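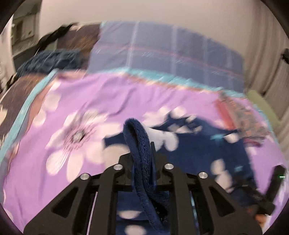 Cencombe workshop releases plans for hand-held gripper used to record household tasks

Cencombe, July - Members of the Cencombe shared workshop have released the drawings, parts list and assembly notes for Kirkora, a hand-held gripper that can be built at home or on a workshop bench with ordinary tools. The files are free to download and may be copied, changed and built by anyone, including schools and small firms.

Kirkora is held in the hand and worked by the fingers. A small camera looks out over the jaws, so that a person doing an everyday job also makes a record of how the job was done. Those recordings are used to train robot arms fitted with the same kind of jaws. The present work is on soft household items: folding cloths, moving bedding and picking out one piece of fabric from a pile.

The project started in the workshop's electronics corner as a repair to an older gripper which had cracked along the hinge. The replacement was drawn from scratch. Its body is a stack of flat plates held together with screws, and the plates have openings cut into them to bring the weight down. A worn or broken plate can be taken out and a new one put in without stripping the rest of the tool.

The published version is the fifth. The first two were too heavy to use for more than a few minutes at a time. The third was lighter but twisted when it gripped anything thick, and the fourth pinched the user's knuckle on closing. The fifth has a wider handle and a stiffer front plate, and is the first that members have been content to hand over to somebody else to build.

Cloth has taken up most of the testing time. A cup or a box keeps its shape when it is picked up, but fabric folds over, slides out of the jaws or brings the layer beneath along with it. Members tried several linings for the jaws before settling on a thin ribbed rubber, which is cut from sheet and glued on. Towelling was the easiest material to hold and smooth cotton the hardest. The notes list what was tried, including the linings that were given up.

Testing has been done in members' own homes as well as on the bench. Bedrooms proved harder than the workshop tables, with patterned covers, several layers of bedding and light that changes through the day. So far members have made 754 recordings, most of them under a minute long. Recordings where the cloth was dropped have been kept and marked as such.

A full set of parts costs around £96, leaving out the camera. The plates can be cut on a laser cutter or a small router, and the drawings are supplied at full size for anyone who wants to cut them by hand. Screws and spacers are standard sizes. The spring is the one part that has to be ordered, and the parts list gives its measurements so that any close match can be used.

Guzmán, the hardware shop in Cencombe, gave the offcuts used for the early versions and will stock a bag of the screws and spacers while the project is running. Vultusik, a small company that makes camera mounts, has allowed its mounting pattern to be included in the drawings. Neither firm has any say in the design, and other cameras can be fitted by drilling new holes in the top plate.

"We wanted something you could put together in a weekend and mend on a weekday evening," the Kirkora group said. "It still struggles with thin sheets, and the handle is a bit big for small hands. Both are on the list. If someone builds one and finds a better way of doing it, we would like to see the drawing."

The group is now working on a smaller handle and a second set of jaws with a narrower tip. It also plans to build a pair of grippers for jobs that need two hands, such as shaking out and folding a large cover. Early trials with a pair have begun. No date has been set for the next version.

Anyone recording at home is asked to follow the short guide that comes with the files. It covers clearing away letters and photographs, asking others in the house first, and checking each recording before it is shared. Files can be sent in by upload or brought to the workshop on a memory stick.

Build evenings are held at the workshop every Tuesday at 7pm. There are 20 places each evening, and tools are provided. Visitors do not need to be members, though under-16s must come with an adult. Those who want to take a finished gripper home should order their spring beforehand.

Notes for editors

Kirkora is run by members of the Cencombe shared workshop in their own time.

The drawings may be reproduced in print or online if the project is named.

Requests for visits or a loan gripper should be made through the workshop's contact page.

Ends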